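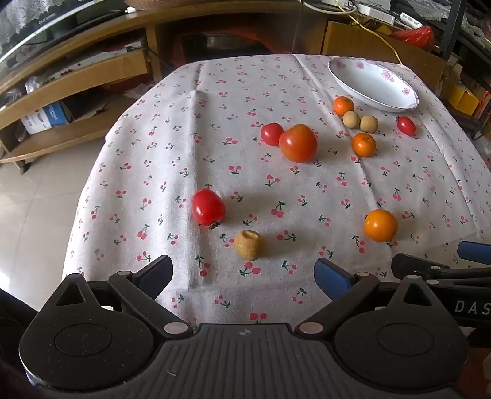 2021-10-30, shopping list before the order goes in

Okay, money day. We've got one pair of hand-held grippers on the fruit and bowl task and I want a second pair before the next block of work, so I finally sat down with the two quotes. Gritach is cheaper up front, but their fingertip pads only come bonded to the finger, so a worn pad means buying a whole finger (no thanks!). Eichhorn sells pads separately, 20 to a bag, and the whole kit lands at $904 with shipping. I'm leaning hard toward Eichhorn.

Pads are what worry me most. Smooth round stuff like tomatoes and little oranges is what we'll be picking up all winter, and I'd like softer ones to try next to the blue ones. Put down 2 bags.

Spare pivot pins: 4. Dustico has them, or did in August, must check stock.

Produce needs its own line in the budget! I keep paying for it at the market and losing the receipts. Same goes for tablecloths. The cherry print is fun but I want a plain one and something striped too, both cheap.

Still open: does the Zemell charger work with the new kit, or is that another purchase? Emailed them, no answer yet. Holding the order until I hear back.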